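The Field Path: where things stand

The tarmac path between Trerkard and Wondcombe has had more letters this year than the bus shelter and the parking put together, so the parish council asked for a proper look at it before the autumn budget. The walk-over took place on a Saturday morning in May, starting from the Trerkard end. What follows is a summary of what was noted and what is planned.

The path was last resurfaced in 2000. It is used mainly by people walking to the primary school and the surgery, and by cyclists who would otherwise be on the main road. It is also the only level route between the two villages for anybody with a pushchair or a mobility scooter, and most of the letters came from people in that position.

The surface

For most of its length the surface is old but sound. There is ordinary wear, and in a few places a thin line has opened along the middle. The lines that were checked are narrow and do not catch a wheel. They will be sealed before winter so that frost does not get into them.

The edge on the field side is a different matter. Along Stanum Field the asphalt has been breaking away into the verge, leaving earth and small stones where there used to be a clean margin. The worst length measures 60 metres. In places there is a lip where the path stands higher than the soil, and it is easy to miss in the shade. If two people meet there, one of them usually ends up walking on it.
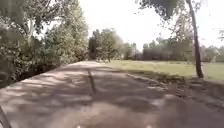

One reader wrote in after the last issue to ask why the whole path could not simply be narrowed, with the broken margin taken up and grassed over, and the money spent on the hedge. She said she had used it twice a day for years and had never needed the full width.

The council did consider this. A narrower path would be cheaper to look after, but a mobility scooter and a bicycle need room to pass each other, and the county's advice is to keep the width wherever there is shared use. It would also mean cutting back good asphalt to get a straight edge. The decision was to repair the margin and keep the path as it is.

Hegazy Surfacing has been asked to do the work. The loose material will be dug out, a new foundation put in and the edge built up again with a timber board to hold it. The verge will then be brought up with topsoil so that it sits level with the path, and seeded. Please keep off the seeded strip until the grass has taken, even if it looks ready.

A second quote was obtained from a firm in the next county. It was a little lower but did not include the topsoil, and once that was added there was not much in it. Copies of both quotes are in the parish office and can be read during opening hours.

The hedge side

Opposite the field, the shrubs and trees have been left largely to themselves in recent years. They give good shade and a fair amount of shelter from the wind, and several people wrote to say that they would be sorry to see them cut hard. Others wrote to say that wet branches hit them in the face. Both are reasonable points, and the plan tries to deal with the second without spoiling the first.

No cutting will be done during the nesting season. After that, growth leaning out over the path will be taken back to give clear headroom for a cyclist, and the lower growth will be trimmed where it has pushed out over the tarmac. The height of the hedge will not be changed. Larger limbs will be looked at by a tree surgeon first and only removed if they are unsafe.

Leaf litter is a related problem. It gathers along the foot of the hedge, breaks down into a thin soil and then grows weeds, which slowly work their way out across the path. At the Wondcombe end this had taken up a good part of the width before it was scraped back last winter. We would like to get this done every year from now on, in late November when most of the leaves are down.

Some households along the path have been putting garden clippings under the hedge. We know it is meant harmlessly, but the clippings hold the damp against the surface and bring in plants that are hard to get rid of. Please use the green bin or take them to the tip.

Shade and visibility

Two of the letters raised the matter of light. On a bright day the sun comes through the leaves in patches, and eyes take a moment to adjust when you ride in from the open. Older walkers in particular said they found it hard to pick out a raised edge or a stone among the shadows. Trimming will help a little. We are also asking cyclists to slow down under the trees and to use a bell in good time.
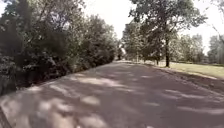 Dates and closures

The edge repair is expected to take four days. During that time the path will be closed between the Stanum Field gate and the Wondcombe end, from 9.30 in the morning until 2.30 in the afternoon, so that it is open for the school run in both directions. There will be a sign at each end. Outside those hours the work area will be fenced off and there will be a narrow way past it, wide enough for a pushchair. Scooter users who are worried about the width should ring the office and we will tell them how far the work has got.

The diversion is by Chapel Lane and the recreation ground. It is longer and has a short steep piece by the old dairy. The farmer at Stanum has kindly agreed that walkers may use the top of the field while the path is closed, as long as dogs are on leads and the gate is shut afterwards.

The sealing of the cracks needs a dry spell and will be done on a separate visit. It will not need a closure.

Cost

The edge repair comes to nearly £4,000. Half of this will come from the county's small paths grant and the rest from the parish maintenance fund, which was set aside for the purpose. The hedge work is covered by the ordinary grounds contract. There will be no addition to the precept.

Reporting problems

If you find something on the path that needs attention before the work starts, please tell the parish office by telephone or drop a note through the door. It helps a great deal to know which end you are talking about and what it is near, for example the field gate, the bench or the bend before Wondcombe. "Halfway along" has been used for at least three different places.

Fallen branches that block the way will be moved as soon as we hear of them. Smaller ones can be put to the side by anyone passing, preferably on the hedge side, where they will not get caught up in the mower.

The matter of a second bench was raised again and has been put on the agenda for the next meeting. Suggestions for where it should go are welcome in writing beforehand.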